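About Vornier

18 January 2024
By the Vornier editorial desk

Vornier is a news website that reports on courts, prisons and the treatment of people in custody. We publish in English. Most of our readers are lawyers, reporters, aid workers, students and people who have a relative in detention and want to know what is going on with a case. We also get read by officials, who write to us fairly often, usually to complain.

The site began as a mailing list. A small group of court reporters in Brostow had been sending each other notes from hearings that their own papers did not have room for. The notes were dry and often long: who sat, who was absent, what was asked for, what was refused, when the next hearing would be. People outside the group started asking for copies. After a while it made more sense to put the notes on a public page, and that page became Vornier.

We still publish those notes. They are in the Hearings section and they are the part of the site that gets the least attention from general readers and the most from lawyers. A hearing note is written by someone who was in the room. If our reporter was kept out, or the hearing was moved and we missed it, the note says so at the top and gives the source of whatever follows.

What we cover

Our main subjects are arrests, trials, appeals, prison conditions, deportation and extradition, and complaints of torture or ill-treatment. We also follow laws on the press and on public meetings, and the cases brought under them. When a complaint is filed in one country over acts said to have been committed in another, we try to follow it at both ends, and to keep following it after the filing. A good many complaints of this kind are announced, get a day of coverage and are then closed quietly. We think the closing is news too.

We do not cover general crime, sport, business or celebrity court cases. We are often asked to. There are plenty of other places to read about them.

Elections come up on the site only where a court is involved, for instance if a candidate is barred or a result is challenged. We do not endorse parties or candidates and we do not run opinion polls.

Who we are

Vornier has 14 people on staff, working from 2 offices. The larger office is in Brostow and holds the news desk, the legal desk and the people who look after the website. The smaller one is in Markaseck and handles translation and the case archive. Reporters elsewhere work for us on contract and are paid per piece or per day in court, at the same rate whichever country they are in.

Some of our reporters write under their own names. Others do not, because they or their families could be put at risk. Where a report has no personal byline it has been edited and checked by the Brostow desk, and the desk answers for it. We do not use made-up names as bylines. A report is either signed with a real name or signed by the desk.

Several of our staff worked on newspapers that have since been shut, and a few have been prosecuted for their work. When we report on a case in which a member of staff is a party or a witness, that person takes no part in the report, and the report mentions the link.

The archive

The Mengal archive is our record of cases. It is separate from the news pages and has its own search. At present it holds 1605 case files. Each file has a short summary, a list of hearings with dates, the charges as written by the prosecutor, the outcome if there is one, and links to our reports. Where the court papers are public we add them, with addresses, identity numbers and the names of children removed.

A file is opened when we have at least one court document or two independent sources. It stays open until there is a final ruling. Files are not deleted when a person is acquitted. We have had requests to do this and understand why they are made, so in such cases we put the acquittal in the first line of the file, and we will take out the person's name if he or she asks us to. The request has to come from the person or from a lawyer acting for them.

The archive is free to use. Researchers who want the whole set as a spreadsheet can write to the Markaseck office and say what it is for. Most requests are granted. It takes a while, as each copy is checked for names that have been withdrawn.

How we check

Nothing is published on the word of a single party to a case. A press release from a campaign group is treated the same way as one from a ministry: we say who issued it, we ask the other side, and we look for a document. If we cannot get the document, the report says that we have not seen it.

Numbers give us the most trouble. After a round of arrests there may be several totals going about, from the police, the bar association and the families. We print them with their sources and do not add them together or take an average. If a total is later changed, we change ours and mark the change.

We write "alleged" where something is alleged and drop the word once a court has ruled. We do not call a person a terrorist, a coup plotter or a spy in our own words. We will quote a charge that uses such words, since the reader needs to know what the charge is.

Photographs of people in custody are used only with consent from the person or close family -- or where the picture was taken in open court and the court allows it.

Corrections

Corrections appear at the foot of the report, with the old wording and the new. Spelling mistakes are fixed without a note. If a report is wrong in a way that affects its main point, it goes back on the front page with the correction at the top and stays there as long as the first version did.

Anyone can ask for a correction. You do not have to be named in the report. Please send the link and the sentence you think is wrong. A request that comes with a document is dealt with quickest, but we look at all of them. If we decide not to correct, we tell you, and you can ask for the decision to be looked at by an editor who did not work on the piece.

Money

Vornier is a non-profit company. Income comes from 3 sources: reader donations, grants, and fees from training courses for court reporters. We carry no advertising. We do not take money from governments, political parties or anyone who is a party to a case we are covering. Where a donor turns out later to be connected with a case, the money is returned and a note is put in the accounts.

The accounts are published each April. They list every grant by name and amount. Small donations are shown as one figure, and donors' names are kept private unless they want them shown.

Grant makers see our reports when everyone else does. We have turned down grants that came with a right to read drafts, and would do so again.

Training

We run a short course for reporters who are new to the courts. It covers how a case moves from arrest to appeal, how to read an indictment, how to ask for papers, and what can and cannot be written while a trial is going on. The course is held in Brostow, and parts of it can be followed from home. Reporters from small local outlets pay a lower fee. Places are limited and tend to go early, so it is best to write well ahead -- we keep a waiting list, but it moves slowly. 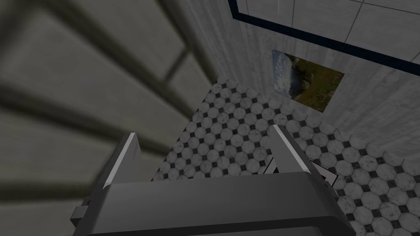

CONTACT AND REPUBLISHING

General letters, corrections and press questions go to the Brostow desk. Archive requests and offers of court papers go to Markaseck. Please do not send original documents. We cannot promise to return them.

If you are writing from a country where contact with us could cause you trouble, do not use a work computer or a work email address. Leave out your name in the first message. Someone from the legal desk will reply and agree a safer way to talk.

Other sites and papers may reprint our news reports free of charge if they credit Vornier, link to the original and carry any later corrections. Hearing notes may be quoted but should be run whole if they are reprinted. Photographs are not included, as many of them belong to other people.

We do not give legal advice and cannot recommend a lawyer. The local bar association is usually the best place to ask.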